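Colbridge Television Listings Collection: Read Me

Version 2, 15 April 2018

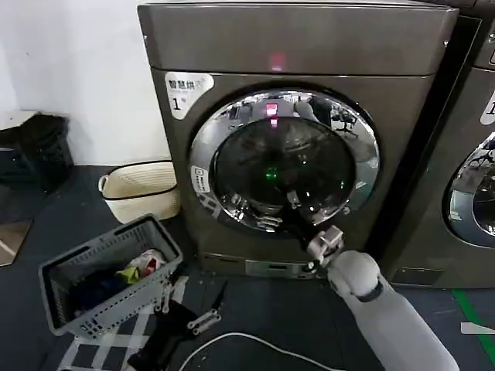
The Colbridge Television Listings Collection is a set of structured records describing scripted television programmes, with particular attention to series that were remade, revived or continued under a new cast. It was compiled from printed programme schedules held in the Kornen reading room and is issued for teaching, private study and non-commercial research. This file explains what the collection contains, how the records were made and what users should bear in mind when relying on them.

Contents of the release

The release consists of four plain text tables and this file. Each table is comma-separated, encoded in UTF-8, and has a single header row.

programmes.csv - one row for each series, with its title, country of production, genre and first recorded broadcaster.

episodes.csv - one row for each episode where the schedules name or number it. Repeats are held in the same table and marked in the column repeat_flag.

credits.csv - one row for each credited role, limited to writers, directors, narrators and leading performers.

links.csv - one row for each relationship between two series. The permitted values are remake, revival, sequel, spin-off and format sale.

The release covers 200 series, of which 100 are linked to at least one other series in the collection. A further 20 titles were examined and left out, as their schedules were too incomplete to support even a basic record. Their titles are kept in the reading room register and can be supplied on request.

How the records were made

Records were typed by hand from bound volumes of printed schedules. Each volume was read twice by different members of the cataloguing staff, and the two versions were compared line by line. Where they differed, the page was consulted again and the agreed reading was entered. Where a page was torn or illegible, the field was left blank. Blank fields should never be read as meaning "none".

Titles are given as printed, including punctuation and capital letters. A standard form of each title is supplied in the column title_std, and it is this column that should be used for sorting or matching. Leading articles are moved to the end in title_std only.

Genre terms come from the Chauhan headings, a short local list drawn up for the reading room's card index. The headings distinguish situation comedy, family drama, serial drama, anthology, crime, science fiction and children's drama. A series may carry two headings, separated by a semicolon, with the principal heading first. The headings reflect the views of the original indexers and have not been revised to match current usage.

Definitions used in links.csv

The terms used for relationships between series vary a good deal in the press, and users should read the following before drawing any comparison.

A remake retells the premise of an earlier series with new characters or a new setting. A revival continues an earlier series under the same title with at least one returning leading performer. A sequel continues the story under a different title. A spin-off moves one or more established characters into a series of their own while the parent series is still in production, or after it has closed. A format sale is recorded only where the schedule itself states that the programme is based on one made in another country.

Where a series might fit more than one term, the cataloguers chose the narrower one and added a note in link_note. Publicity terms such as "reimagining" or "reboot" are not used as values. They are transcribed in link_note where they appear in the source.

Known problems

Regional variations are poorly covered. The Brenon area editions survive for part of the period only, and late changes to the evening schedule in that area will be missing. Episode numbers are unreliable for serials that ran across the new year - several publishers restarted their numbering after December, while others did not.

Narrators are under-recorded. The schedules often omitted them or listed them among the cast without comment, and the cataloguers did not add a narrator's credit on the strength of outside knowledge.

Performers are entered under the name printed at the time of broadcast. No attempt has been made to join records for people who later worked under another name.

Changes since version 1

The column repeat_flag has been added to episodes.csv. The value "format sale" has been separated from "remake", with which it was previously combined. Duplicate rows in credits.csv have been removed, and dates are now given as year, month and day in three separate columns. Scripts written for the first version will need to be adjusted.

Terms of use and citation

The tables may be copied and adapted for non-commercial purposes, provided that the source is acknowledged. The printed schedules are not reproduced in this release, and permission to reproduce them must be sought from their publishers. Please cite the collection as: Colbridge Television Listings Collection, version 2, Kornen reading room.

Corrections should be sent in writing to the reading room, quoting the table name, the row identifier and the page of the schedule on which the correction is based. Accepted corrections are entered in the next version and listed in this file.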